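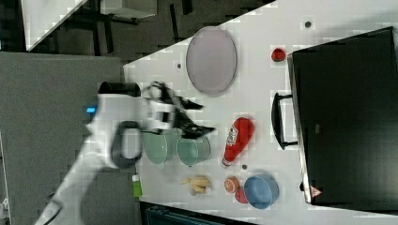 The arm at our kitchen table, with the toaster oven on the right.

Review: Zolus tabletop arm with gripper, bought through Gistach
Posted October 3, 2022

We bought the Zolus to practice kitchen pick-and-place before spending money on anything larger. Our other quote was from Sawatzky, whose arm had a longer reach and a much longer lead time. Gistach delivered the Zolus in 7 days, and that decided it.

The arm itself is good. It reaches across most of our table, the joints are quiet, and the light on the housing is easy to see from a desk on the other side of the room. The fingers handle cups and bowls well. Flat plates are harder, and we still have trouble with rims.

Budget for more than the arm. The quote left out the mount, the table and everything that goes on it. Those extras added 20 percent to our total, and most of that was the mount. The objects were the cheap part.
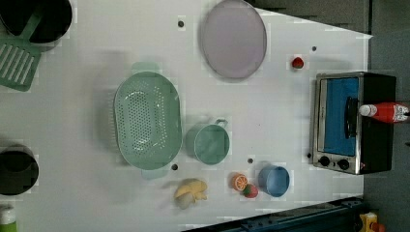 Toy cookware is fine for this work. A colander, a spatula, a plate, some fruit and an oven with a handle on the door give you a useful range of shapes, and if something gets dropped you have lost very little. Buy the oven early, as its size decides how much table you have left. I would also order 2 sets of anything small.

Spare fingers are sold separately by Grerkden. Ours came in 2 weeks and fit without changes. The service plan is optional and we skipped it for the first year. We will look at it again in December, when the next budget is set.

Good points: fast delivery, quiet, simple to mount.
Bad points: incomplete quote, thin manual, weak on flat items.

I would buy it again at the same price, with the mount on the first purchase order.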